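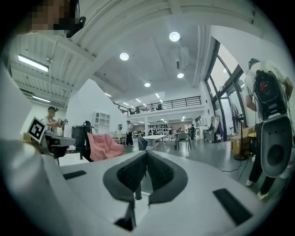 Hi, I'm Areeba Rana and I started Flikatitz with my friend Mel, back when there were two of us, a borrowed trolley and a garage full of cups. We look after a big open studio and the everyday stuff that lives in it - chairs, tables, cups, bottles, shelving, all the ordinary bits and pieces you'd find in somebody's kitchen or lounge room. People book the space when they need somewhere bright to work with ordinary things, or they borrow the things and take them home to their own space. Both are fine with us!

The garage lasted one winter. By June we had 124 items written up in an exercise book and I couldn't get to the washing machine, so we went looking for something with a decent ceiling. Okoth, the builders who had this place before us, were moving out, and I walked in, looked up at all that white and more or less signed on the spot (Mel did read the lease, thank goodness). We put down a $500 deposit and spent our first week mopping.

I love the mezzanine. It has a black metal railing and runs right across the back, and underneath it we have tables and shelves along the wall. There's daylight through the tall window, and plenty of downlights for the days when the weather isn't playing along.

As for the furniture, we've never gone for a matching look. Most of the tables are white, which suits nearly everybody, and after that it's whatever Mel and I have fallen for. I have a weakness for chairs. Mel has a weakness for anything on castors, and we've had words about it. 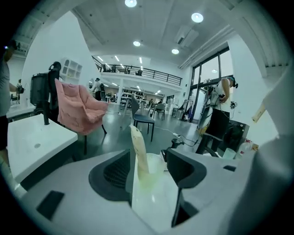
The pink armchair was my pick and I'll defend it to anyone. It's quilted, it's comfy, and it gets asked for by name more than anything else on the list. We bought it from Kandalis, the second-hand furniture place two streets over, and carried it back ourselves, stopping every so often to have a sit down on the footpath. If you're booking and you want it kept where it is, please say so in the form, or it will wander.

Smaller things make up most of what we do, though. Our stock list has cups, lids, little dishes, bottles, and paper in every state from flat to very crumpled. I used to think we'd be a furniture business with some extras, and it's gone the other way completely. Somebody rings up wanting a table and ends up talking to me for half an hour about cup lids - clear or coloured, which size, how many spares. I enjoy those calls a lot.

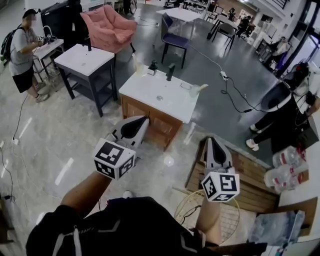 The white-topped counter with its wooden base, and the pink armchair further back. Bottles are on the floor by the crate.

Tidying is a big part of the job and I'm a bit fussy about it. Every booking finishes with a reset. Tables get wiped, small things go back to their shelves and I walk the floor once with a bag. Please don't feel you have to tidy as you go. A room in use should look like it's in use, and we'd much sooner you got on with what you came for.

Paper goods are their own little department. We get 200 sheets at a time from Gromitz and they disappear quickly, rolled, folded or scrunched. Anything past its best goes in the recycling, though I do hang on to the nicely creased ones, because fresh paper never sits quite the same way.
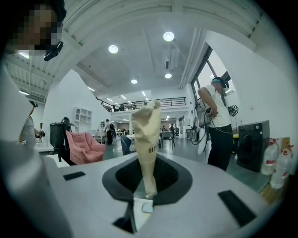
Rolled paper cone, standing up, with the letters HI showing.

If you'd like to come and have a look around, send me a message through the contact form and tell me what sort of things you need. Mel handles the calendar and I answer everything else. There's street parking out the front and the kettle is to the left of the sink.

Page last updated 2019-04-22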